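About us

Grostska is a small school of home cooking in Halwood. We teach adults who want to prepare good food in their own kitchen, with ordinary pots and ordinary money. The school was opened in a former bakery on Siddiqui Street, and we still use the old bakery door, the green one, as the main entrance. Please push it strongly.

In the beginning we had one course only, soups and dumplings, and it was taught in the evening after work. The students asked for bread, then for pickles, and so the program has grown. Today we offer 10 courses in a year. The longest is the winter course on preserving, which begins in October and finishes before the holidays.
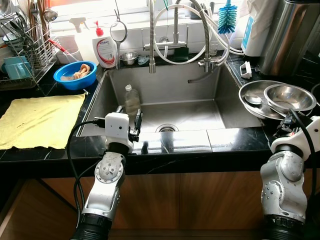

A lesson takes 90 minutes. The first part is for talking and tasting, and the rest is for cooking. We keep the groups small, four students with one teacher, so that every person can hold the knife and stir the pot. In bigger groups we saw that the shy people only watched, and they went home with nice notes but without the skill in their hands.

Our recipes come from many families. Some were brought by the founders from their grandmothers, written in pencil and with measures such as "one good cup" or "flour, as much as it takes." We have tested them again and changed them into measures that a beginner can follow. In our recipe book there are now over 40 dishes, and each student receives a copy on the first evening. Corrections are welcome. The plum cake on the second page had the wrong oven temperature for a long time, and we are thankful to the student who wrote to us. 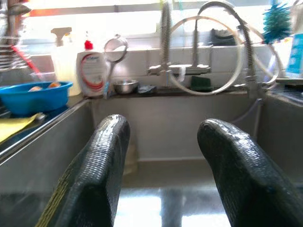 We buy vegetables from growers near Halwood when the season allows it. In February the choice is poor, and then we cook with beans, cabbage, onions and dried mushrooms. We consider this a good month for learning. The flour and grains are ordered through Flandex, which also delivers to private homes, so students can get the same rye flour that they used in class.

You do not need any experience to join. Bring an apron, closed shoes and a box for taking your food home. If you have an allergy, please write it in the registration form and not only tell the teacher at the door, as the shopping is done the day before.

After each course we ask for opinions, and we read all of them.
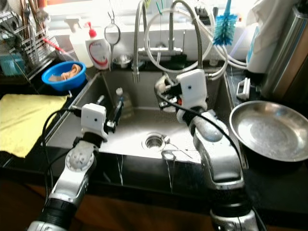
One student from the bread course wrote to us that she had failed with sourdough for years and that her second loaf after our class was eaten warm by her sons before supper. She would like the lesson to be longer, and she asked for one more evening only about rye. This evening is now in the program for March.

Registration for the spring courses opens in January. You can write to us through the contact page or come to the office, which is open from 4 in the afternoon until the evening lesson begins.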